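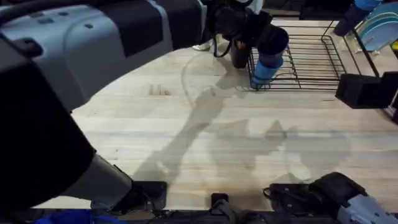
A reunião começou com o ponto da copa e da zona de lavagem da cantina, onde os dois braços trabalham desde May na bancada da loiça. Henryk Tokarz, que escreveu esta ata, informou que o turno da manhã pede uma regra mais clara sobre o escorredor: os pratos azul-claros ficam de pé, encostados uns aos outros, no lado direito, e as chávenas e os copos devem ter um lugar próprio no tampo de madeira, para não ficarem encostados à rede de arame, como o copo azul que fica no canto da frente do escorredor. Concordou-se que o lugar próprio será marcado com fita no tampo.

Ata da reunião do pessoal da cantina e da manutenção, fábrica Paltex, edifício Demitz
Data: 2 de agosto de 2022
Presentes: pessoal da cozinha (turnos da manhã e da tarde), manutenção, recursos humanos, representante da empresa Skokeck
Ausente com justificação: chefe do armazém

1. Aprovação da ata anterior
A ata de maio foi aprovada com uma correção: no ponto 4, onde se lê "lavagem", deve ler-se "arrumação da loiça". A lavagem continua na máquina Zieliński e não faz parte do projeto.

2. Números do mês
A Skokeck apresentou o registo. Foram arrumadas 2.141 peças, das quais 852 eram pratos. Houve 203 paragens. Em 167 delas bastou uma pessoa carregar no botão de retomar; nas outras foi preciso chamar a manutenção. O turno da tarde observou que carregar no botão também é trabalho, e que a pessoa tem de largar o que está a fazer, secar as mãos e ir até à bancada. Pediu que isto fique escrito. Fica escrito.

A manutenção perguntou se as paragens são mais frequentes com as peças escuras. A Skokeck respondeu que o registo não separa as peças por cor, mas que pode passar a separar a partir do próximo mês.

3. Mudanças nas tarefas
Os recursos humanos confirmaram que nenhum posto da cozinha será eliminado este ano. Duas pessoas passaram da arrumação da loiça para a preparação dos legumes e uma para o balcão. As três estão de acordo com a mudança, mas uma pediu para voltar à copa dois dias por semana, porque no balcão está sempre de pé no mesmo sítio e doem-lhe os joelhos. O pedido foi aceite a título de experiência.

Discutiu-se quem é responsável pelos braços durante o turno. Até agora foi quem estava mais perto. O turno da manhã disse que assim é sempre a mesma pessoa. Ficou decidido que o nome do responsável será escrito na folha de turno, e que essa pessoa não faz ao mesmo tempo o carrinho das bandejas.

O turno da tarde perguntou se a função de responsável dá direito a suplemento. Os recursos humanos não tinham resposta e vão trazê-la na próxima reunião.

4. Segurança e ordem na bancada
Recordou-se que não se põe a mão no tampo enquanto um braço está em movimento, mesmo que seja só para tirar uma caneca. Primeiro carrega-se em parar. Houve um desacordo sobre os objetos pessoais: a manutenção quer proibir tudo na bancada, e a cozinha considera que é exagero e que basta deixar livre a parte entre os braços e o escorredor. Votou-se a segunda proposta, com dois votos contra.

As manchas escuras na madeira foram também mencionadas. A cozinha não sabe desde quando existem. A manutenção vai lixar e olear o tampo num dia em que a cantina esteja fechada. A Skokeck pediu para ser avisada antes, visto que a posição dos braços tem de ser verificada depois.

5. Formação
A formação de maio foi dada só ao turno da manhã. O turno da tarde aprendeu com os colegas, e por isso há duas maneiras diferentes de retomar o trabalho depois de uma paragem. A Skokeck vai repetir a formação para todos, dentro do horário de trabalho, e entregar uma folha de instruções em letra grande.

6. Outros assuntos
O turno da manhã pediu que o sinal sonoro de paragem seja mais baixo durante o almoço. A Skokeck vai ver se é possível.

Tarefas
Marcar o lugar dos copos e chávenas: manutenção
Registo separado por cor das peças: Skokeck
Resposta sobre o suplemento: recursos humanos
Nome do responsável na folha de turno: chefes dos dois turnos
Nova formação e folha de instruções: Skokeck

Ata redigida por Henryk Tokarz. As correções podem ser entregues por escrito no escritório da cantina até à próxima reunião.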